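Sorting and Materials Recovery: Handout for Session 2
Introduction to Household Waste, evening course
Course leader: Misaki Hayashi
Revised 7/8/24

Welcome back! Last time we followed a bag of mixed trash from the curb to the landfill at Toncombe and talked about what happens once it gets there. Tonight we go the other way and look at the stuff that gets pulled out. I love this part of the course. Sorting looks dull until you see how much plain school physics is packed into it, and then you can't walk past a recycling truck without thinking about magnets.

Bring your copy of the site map. We'll mark it up as we go.

1. What arrives at the plant

A load of household recycling comes in as paper, card, cans, glass, plastic bottles, tubs, and a share of things that should never have been in there (garden hose, diapers, a shocking number of shoes). The word for that last group is contamination. It covers two different problems, and it helps to keep them apart. One is the wrong item altogether. The other is the right item in bad shape, such as a peanut butter jar with half the peanut butter still in it.

Plastic is where people have the most questions, so we'll spend most of our time there. A plastic drink bottle is usually three objects pretending to be one. The body is normally PET, the clear, light, strong plastic marked with a 1 in the triangle. The cap is most often polypropylene (5) or high-density polyethylene (2). The label may be paper, polypropylene film, or a shrink sleeve made of something else again. Each one melts at its own temperature, and if you melt them together you get a weak, cloudy mess that can't be made into a new bottle. 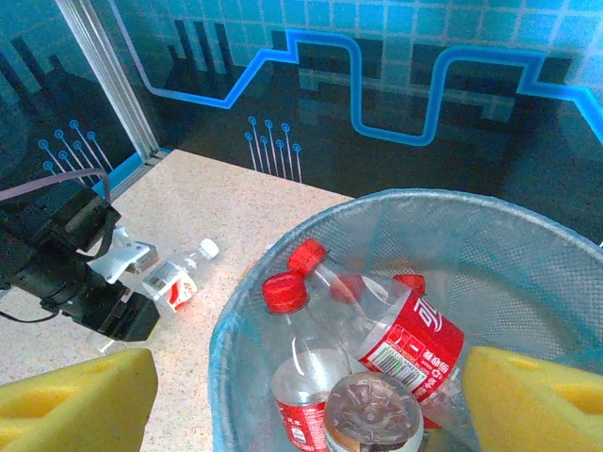

So how do you take the three apart cheaply? With water, and it's lovely. PET has a density of about 1.38 grams per cubic centimeter, so it sinks. Polypropylene and polyethylene both come in under 1, so they float. Grind the whole bottle into flakes, tip the flakes into a tank, and the body goes to the bottom while the cap rides on top. Skim one, scrape up the other, done! We'll try this in class with a mixing bowl and a pair of scissors. Please bring one empty, rinsed drink bottle with its cap on.

This is also why the advice on caps changed. For years people were told to take them off. Many programs now ask you to leave them on, for the simple reason that a loose cap is small enough to drop through the screens and end up with the broken glass. Check what your own town says, though. Rules vary a lot, and the local rule wins.

2. The order of the line

Plants differ, but the order below is a fair sketch of most of them. Try to say what property each step uses before you read the note beside it.

Pre-sort. People pull out the big and dangerous items by hand: propane tanks, hose, bags of clothes. Property used: human good sense.

Disc screens. Rows of spinning discs carry large flat cardboard over the top while smaller things fall between. Property used: size and stiffness.

Glass breaker. Glass is broken and drops through a fine screen. Property used: brittleness.

Magnet. Steel cans jump up to a belt hung over the line. Property used: magnetism, as you'd guess.

Eddy current separator. My favorite machine of the whole lot! A fast-spinning set of magnets makes a current flow inside aluminum, that current makes its own magnetic field, and the two fields push each other apart. The can leaps off the end of the belt. Aluminum doesn't stick to a fridge magnet, and yet here it is being thrown by one.

Optical sorter. Near-infrared light shines on the plastics and each type reflects it in its own pattern. A row of air jets then puffs the chosen pieces over a barrier. Property used: chemistry, read by light. Black plastic often soaks up the light and gets missed, so a black food tray may be perfectly recyclable on paper and still go to landfill.

Final check. A last look before baling, by people or by machines or by both.

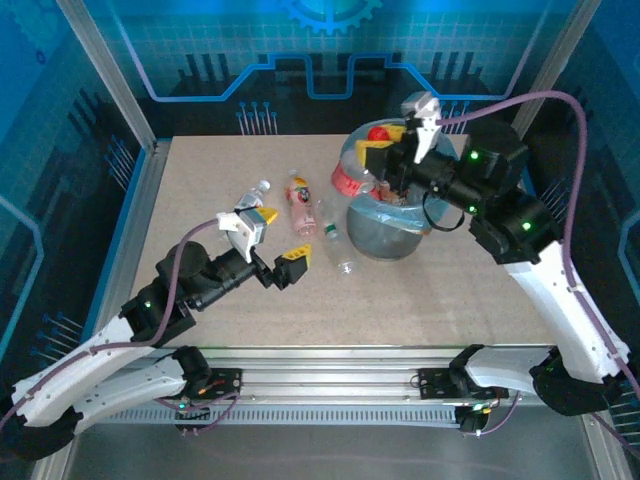 3. Worked problem: purity and recovery

These two words get mixed up all the time, even in newspaper stories. Purity asks how much of your finished bale is the right stuff. Recovery asks how much of the right stuff that came in ended up in your bale.

Take a small test load. It holds 60 pounds of PET, plus a lot of other material. After sorting, the PET bale weighs 43 pounds, and 40 pounds of that is really PET.

Purity = 40 divided by 43, or 93 percent.
Recovery = 40 divided by 60, or 67 percent.

So the bale is pretty clean, but a third of the PET got away. Where did it go? Some was crushed flat and rode off with the paper. Some was stuck inside other things. You could turn up the air jets and catch more of it, but you'd blow in more of the wrong plastic too, and the purity would drop. Every plant manager lives with that trade every day, and the right balance depends on what buyers are paying that month. When we visited the Nuvham line in June, the shift lead told us she changes the setting several times a week.

Try it yourself: suppose the jets are turned up and the bale now holds 50 pounds of PET and 10 pounds of other plastic. Work out both numbers and bring them along. Would you make the change?

4. Words to know

Bale: a pressed block of one sorted material, tied with wire.
Flake: plastic ground into small chips, ready for washing.
Residue: what's left at the end of the line with nowhere to go but landfill.
Single stream: all recycling collected in one bin.
Wishcycling: putting something in the bin and hoping. We all do it. I did it with a toaster once.

5. Before next time

Read the chapter on glass in the course pack, up to the part on color sorting. If you have time, carry on to the bit about furnace temperatures, it's great fun.

Keep a tally for one week of everything at home that made you stop and wonder which bin it belonged in. Write down what it was made of, if you can find out, and where it ended up.

Anyone joining the Brivow site visit needs closed shoes and long pants, and the form has to be signed before we go. Spare forms are in the folder by the door.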